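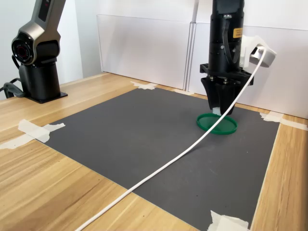

Chapter 7
Guiding as an Occupation: Routes, Groups and Employers

Nic Aodha, Department of Tourism Studies
March

A visitor who books a walking or paddling trip deals with two parties. The operator sells the trip, sets the route and carries the legal responsibility for it. The guide meets the visitor in person and makes most of the decisions that the visitor will remember. This chapter considers the working relationship between the two, with attention to small operators in coastal and upland districts.

The term "guide" covers several kinds of work. A site guide remains at one place, such as a castle or a nature reserve, and receives a series of groups during the day. A tour leader travels with one group from arrival to departure and handles lodging, meals and transport as well as commentary. An activity guide leads a single pursuit for which technical training is expected. In practice the categories overlap, and many employment contracts name only one of them.

Seasonal work is the usual point of entry. The district of Berside, which serves as the case study for this chapter, registered 3,441 guided visitors in its most recent season. Of these, 1,376 took part in trips that included at least one overnight stay. Overnight trips require more preparation from the guide and are paid at a higher daily rate, yet they are also the first to be canceled in poor weather. Students should keep this imbalance in mind when reading the sample contracts in Section 7.2.

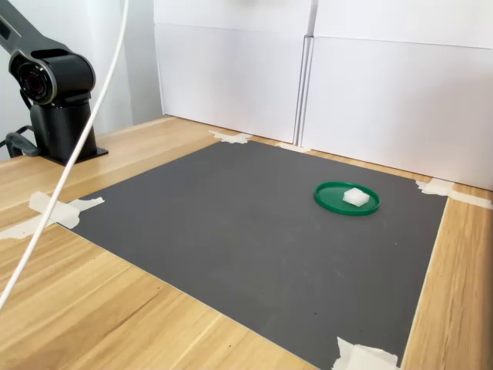
Figure 7.1. Black arm on a wooden tabletop.

Operators differ in how they prepare new guides. Remon, a walking company based in Berside, places each recruit with an experienced leader for 2 full trips before assigning a group. Sarkgate, which runs paddling trips from the same harbor, relies on classroom instruction followed by a supervised day on the water. Both methods have merit — the first exposes recruits to real groups early, while the second makes it easier to confirm that every recruit has covered the same material.

Pay and hours are treated in Section 7.3. Readers who have not yet studied group size and safety ratios should review Chapter 6 before continuing, as the terms defined there are used without further explanation.

Filed under: Travel & Tourism > Textbooks > Sample Chapters

Related chapters
Chapter 5: Seasonal Demand in Coastal Districts
Chapter 6: Group Size and Safety Ratios
Chapter 8: Handling Complaints and Cancellations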